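Plirkik trip notes - README

Hi! I'm Zahira Sutanto, and these are my notes from a hostel-hopping trip down the coast with Arif Nugroho. There are 786 lines in notes.txt, one per stop, snack or bus ride (I write down a lot of snacks).

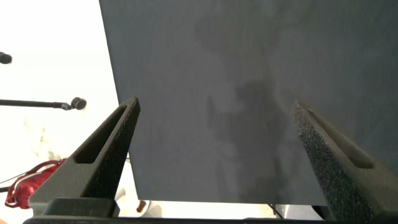

Buses come first in the file, then places to sleep. The night boat to Saragih has its own section - bring a sweater!
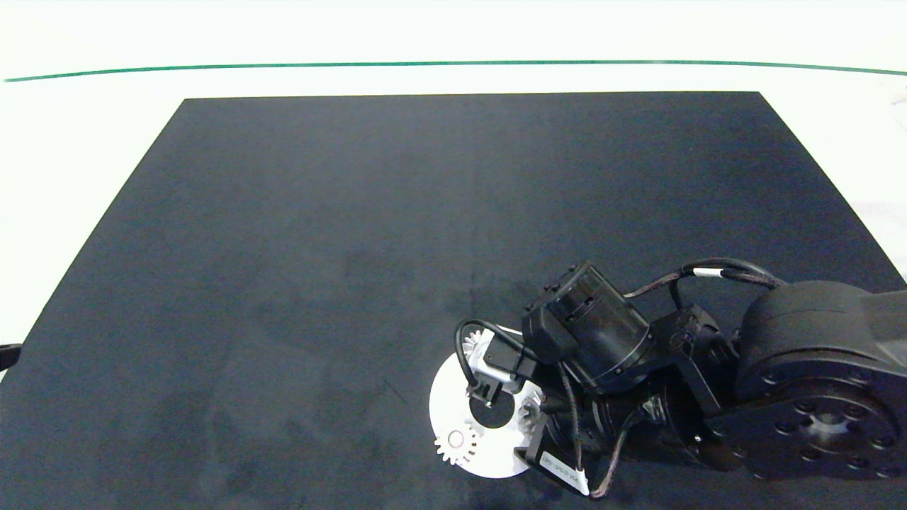
Prices are per person and I last checked them in March. Arif's hiking notes are in trails.txt, 17 walks so far, and two still need start times.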